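What's Inside a Big Desktop Computer?
From the Curious Corner pages, written by Rasha Boutros

If you have ever put your ear against a desktop computer and heard it humming away to itself, you may have wondered what on earth is going on in there. I certainly did when I was small, and my mother will tell you that I asked about it at breakfast, lunch and dinner until she found a screwdriver. So let's take the side off (a grown-up should unplug it first, please!) and have a good long look around.

The first thing most people notice is a large, flat, green board. It is called the motherboard, and it is a bit like a town seen from an airplane. The little parts are the buildings, and the thin lines printed between them are the streets. Instead of cars, tiny bits of electricity zip along those streets, carrying messages from one part of town to another.

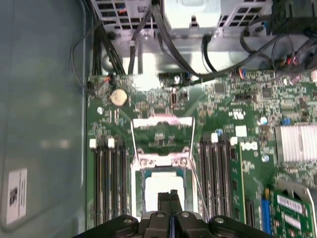 Every town needs someone in charge, and in a computer that job belongs to the processor, or CPU. It's a flat square chip, often no bigger than a cracker, and it does the sums. Drawing a picture, playing a song, working out that your dragon has just flown into a tree: it's all sums to the processor! The chip sits in a special square seat called a socket, with a metal frame that folds down over it and a little lever to hold everything snug.

Now for memory. When you do your homework, you spread out the things you need on your desk, and when you're finished you put them away again. Memory is the computer's desk. It comes on long, thin cards that stand up in long, thin slots, and at the ends of the slots there are small latches that keep the cards from wiggling loose. The bigger the desk, the more the computer can have out at once.
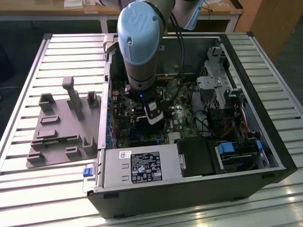
Of course, none of this does anything without electricity, and that is where the power supply comes in. It's a metal box that takes the electricity from the wall and changes it into the gentler kind that the small parts like. Colorful wires often carry it where it needs to go. Please never open the power supply itself, even if you are very, very curious, because it can hold on to electricity after it's been unplugged.

Then there is the drive, the computer's closet. Your drawings and stories stay there even when the power is off. My niece Nesma has 219 drawings of horses in hers, and there's still plenty of room for more.
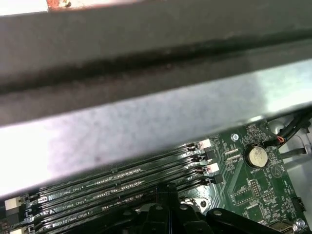
You might also come across tiny white words and numbers printed on the green board. Those are labels, like the names on coat hooks at school. DIMM is the name for a memory card, so a label such as DIMM2_CPU1 tells you which memory slot it is and which processor it belongs to. Some big computers have room for two processors, so the labels really do come in handy!

If your family has an old computer that doesn't work anymore, ask whether you can look inside it together, and bring some paper so you can draw a map of the town.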